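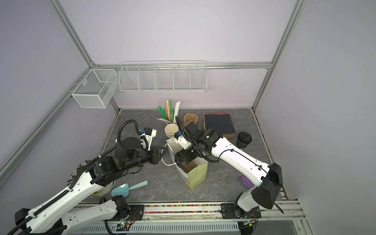

Slide 1. Two arms and one paper bag: notes from our workshop build

Good evening. Please wait until people with coffee sit down, then begin.

My name is Pongsak Sangkhawat. I build things in the shared workshop, and this evening I want to talk about the cell on the screen, which we call Preris. I have 20 minutes. Questions at the end, but if I speak too fast, please raise the hand.

Say first: I am not an engineer by school. I repaired sewing machines for many years. So I will tell you what we did and what it cost us in time, and the theory I leave to others.

Slide 2. Why a bag

Everybody asks why we did not start with blocks. We did. Blocks were good for one month and then we learned nothing new from them. A block is hard and it stays where you put it. A paper bag folds, it leans, the handles go where they want. When one gripper goes down into the opening, it can push the side and the whole bag walks away on the table.

So the task is small: one arm works inside the bag, the other stays near to help. Around the bag we keep the kind of things you find after a takeaway lunch. Paper cups, a cup sleeve, a black coffee cup with lid, a holder with sticks.

(Pause. Let them look at the picture.)

Slide 3. The frame and the table

The rails are aluminum extrusion. My advice to anybody who starts: buy longer than you need and cut. We bought exact and then we had to buy again.

The walls are pale lavender. The first walls were shiny white and the camera images had bright spots on them, every afternoon in February when the sun was low. I like the lavender also for the eyes, when you stand there many hours.

The wire baskets on the back wall were an idea of Mazurek. They hang from high, so the table stays free. When they are empty, it means I took everything out for a task and I must remember to put it back.

Slide 4. The arms

Both arms sit on one rail along the front edge. In our first version, Wirkus, each arm had its own stand. Each time somebody touched a stand, we lost the calibration. With one rail, the distance between the two bases stays the same. We changed this in 2 evenings and I wish we had done it one year before.

Each gripper has a camera mount close to it. The mount is white and we made it ourselves. Version 5 is the one we use now. The earlier ones broke at the screw holes, always the same place. Make this wall thicker.

Slide 5. Cables (do not skip this slide)

I want to spend time here. Of all the stops in our log, the most came from cables. The log has 439 runs, and in 173 of them a person had to stop the arm. I read all the notes. The words "cable caught" come again and again.

What helped:
Clip the thin cable along the upper segment.
Leave a loop at the wrist, but test it with the wrist turned fully in both directions.
Move the arm slowly by hand through the whole task before you give it power.

The loop by the camera still curls more than I want. If somebody here has a better way, please come to me after.

Slide 6. What goes wrong with the bag

Three things, in the order we meet them.
The finger goes through a string handle and lifts the bag together with the item.
The gripper opens inside and the paper tears at the fold.
The wrist camera sees only paper and no item, because it is too close.

For the first one, we now spread the handles outward by hand before the start. I know it is a little bit cheating. Next step is that the free arm should do this.

Slide 7. Next

The Plernia group has offered us an old depth camera and we will try it from above. I also want to try bags without handles, and bags that somebody has already used.

Drawings of the mount are on the workshop shelf, in the gray folder. Take a copy, please not the original.

Thank you. (Ask for questions. Repeat each question in the microphone.)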